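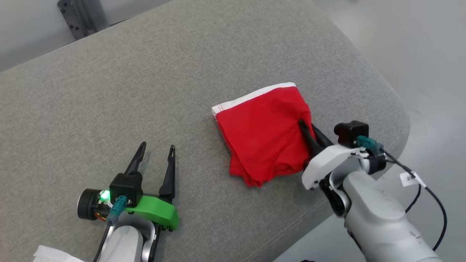 The sofa is the best place in the house for folding clothes

When I was a child, my mother folded the laundry on the kitchen table, always after it was wiped, and always standing. I believed for a long time that this was the correct way and that people who folded on the sofa were lazy people. I have now changed my opinion completely, and in this essay I would like to defend the sofa.

I live in Kakberg since 7 years, in a flat with two rooms. The table is small and it is seldom free. There are papers on it, a lamp, bread, the things I must not forget. If I want to fold clothes there I must first move everything to another place, and after this I am already tired of the work. The result was that the clean clothes stayed in the basket, and each morning I searched in it for something to wear. I think many households function like this, although they don't like to admit it.

The seat of a sofa has a good height if you sit on the floor in front of it, or on a low stool. You don't need to bend your back. The fabric holds the clothes a little, and this is an advantage that I did not expect. On a smooth table a small thing such as underwear or a child's sock slides away when you pull one side of it. On a woven cushion it stays where you put it, and you can make the second fold without holding the first one down with your elbow.

Small things are in my view the real question of laundry. Everybody can fold a towel. A towel has four corners and it wants to be a rectangle. Briefs have no corners, they have a waistband which is elastic, and the rest is soft and goes where it wants. In the advice books they tell us to fold both sides to the middle and then to put the lower part up inside the waistband, so you get a small packet. I tried this method during one whole June. The packets were nice for as long as I did not open the drawer.

Now I do a more simple thing. I lay the waistband flat, because it is the only straight line in the whole garment, and I fold the rest to it, once or two times. It becomes a bundle which is almost a rectangle. The lower edge is not even and there are creases. I leave it so. Nobody will iron this, and the drawer is dark.

A colleague from my former work in Ridgeway told me that she does not fold underwear at all, she throws it in the drawer as it comes. I respect this position, but I can't share it. If I do not touch each piece once, I don't see its condition. While folding I notice that a seam at the waistband begins to come apart, or that the elastic is finished. A frayed seam can be repaired with a few stitches if you find it early. If you find it in the morning when you are in a hurry, you say a bad word, you wear the thing anyway, and in the evening the hole is bigger.

Against the sofa there are some serious arguments, and I want to be fair. The first is dust. A cushion collects dust and crumbs, and dark clothes show it quickly. I brush the seat before I begin, it takes less than a minute. With a gray cover, which is what I would recommend to everybody, you see at once a forgotten red or white piece, but you don't see the dust so well, so brush it also when it looks clean.

The second argument is that one sits down. This is true and it is dangerous. A person who folds at a table finishes, and a person who folds near a sofa sometimes ends with the shirts on the left side, himself on the right side, and a film running. It has happened to me more than I want to say here. My rule is that the piles must be in the drawers before anybody may sit, and guests have to obey it too - this was not popular with my brother.

The third argument comes from my mother, who visited from Kondville last winter. She looked at my piles on the cushion and said that a sofa is for people. I answered that the clothes are also for people. She was not convinced, but she sat down on the floor next to me and folded the pillowcases, and her piles were much straighter than mine.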